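"Die meisten rufen zu spät an"

Ein Gespräch mit der Inhaberin eines kleinen Betriebs für Haushaltsauflösungen
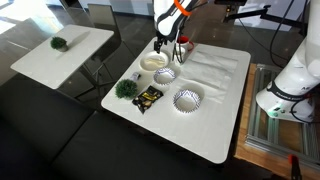
Angefangen hat sie mit einem geliehenen Transporter und einer Anzeige im Gemeindeblatt. Das ist 19 Jahre her. Heute beschäftigt sie vier Leute, hat eine Halle am Ortsrand gemietet und räumt Wohnungen, Keller und gelegentlich einen ganzen Hof. Ihren Namen möchte sie nicht im Text lesen. "Die Kunden kennen mich, das reicht", sagt sie. "Und die Geschichten gehören den Familien."

Der Januar ist bei ihr der stärkste Monat. Über die Feiertage sitzen Geschwister zusammen und reden zum ersten Mal darüber, was mit dem Haus der Eltern werden soll. In der ersten Januarwoche klingelt dann das Telefon. "Die meisten rufen zu spät an. Der Mietvertrag läuft noch drei Wochen, und in der Wohnung ist noch keine Schublade geöffnet worden. Dann geht es nur noch um Geschwindigkeit, und das wird teurer."

Was eine Räumung kostet, lässt sich am Telefon nicht sagen. Sie fährt immer hin. Für einen normalen Kellerraum verlangt sie ab 600 Euro, wenn man mit dem Wagen vor die Tür kommt. Eine Wohnung mit 80 Quadratmetern kann das Mehrfache kosten oder auch fast nichts, je nachdem, was sich davon verkaufen lässt. Die Anrechnung schreibt sie ins Angebot, Posten für Posten. "Wer Ihnen eine kostenlose Räumung verspricht, ohne die Wohnung gesehen zu haben, der hat sich schon etwas ausgerechnet. Fragen Sie, was."

Die Erwartungen an den Wert seien meistens zu hoch. Schrankwände aus Eiche will keiner mehr haben, auch geschenkt nicht. Bei Porzellan sei es ähnlich. "Ein Service für zwölf Personen, komplett, kein Teil angeschlagen. Die Mutter hat es geschont, es kam zweimal im Jahr auf den Tisch. Und ich muss der Tochter sagen, dass ich dafür vielleicht 40 Euro bekomme. Das ist der Teil, den ich nicht mag."

Gut gehen Werkzeug, Küchenmaschinen aus Metall, Lampen aus den Sechzigern und alles, was mit Nähen zu tun hat. Knöpfe verkauft sie nach Gewicht. Für einen Karton Schnittmuster ist einmal eine Frau über 100 Kilometer gefahren. Bücher nimmt sie mit, verdient aber nichts daran. Teppiche schaut sie sich von der Rückseite an und sagt dann fast immer nein.

Die Buchführung hat sie lange in Schulheften gemacht. Inzwischen erfasst sie alles mit Stovon, einem Programm, das ihr der Steuerberater empfohlen hat. Jedes Stück über 20 Euro bekommt eine Nummer und ein Foto. Die Kartons kommen von Hedex, doppelwellig, etwas teurer als im Baumarkt. "Ein Karton, der auf der Treppe unten aufgeht, kostet mich mehr als die ganze Palette."

Am längsten dauern die Papiere. Sie räumt keine Wohnung, bevor nicht jede Jackentasche, jedes Buch und jede Keksdose durchgesehen ist. Gefunden hat sie dabei Sparbücher, Liebesbriefe, ein Testament und einmal eine Geburtsurkunde, von der die Kinder nichts wussten. "Da habe ich den Umschlag übergeben und bin in die Küche gegangen. Ich wollte nicht dabei sein." Bargeld wird sofort gezählt, immer zu zweit, und am selben Tag gegen Quittung ausgehändigt.

Ob sie Familien rät, selbst vorzusortieren? Ja, sagt sie, aber anders, als die meisten es machen. Viele fingen mit den Fotos an und kämen dann nicht weiter. Sie empfiehlt, mit dem Bad zu beginnen, danach die Vorräte, dann die Putzmittel. "Da hängt man an nichts. Nach zwei Stunden ist ein Raum leer, und man hat gemerkt, dass es geht." Fotos gehören in eine Kiste, Deckel drauf, und die Kiste fährt mit nach Hause. Ansehen könne man sie in einem halben Jahr.

Streit unter Geschwistern erlebt sie oft, meistens um Kleinigkeiten. Um das Auto gebe es selten Ärger, um die Kaffeemühle schon. Einmal haben zwei Brüder eine Stunde über eine Wasserwaage diskutiert, während ihre Leute mit dem Sofa im Treppenhaus standen. Seitdem müssen vor dem ersten Arbeitstag alle Erben unterschreiben, was in der Wohnung bleibt und was nicht. Dafür hat sie farbige Aufkleber: Grün bleibt in der Familie, Gelb ist noch offen, alles ohne Aufkleber kommt weg. Mit Gelb fängt sie nicht an zu arbeiten.

Zu Hause besitzt sie wenig. Zwei Schränke, ein Regal, Geschirr für sechs Leute. Von der Arbeit nimmt sie grundsätzlich nichts mit. Eine Ausnahme hat es gegeben, einen Schuhlöffel aus Horn mit langem Stiel, den eine Kundin ihr aufgedrängt hat. "Der hängt im Flur. Den benutze ich jeden Morgen."

April 2023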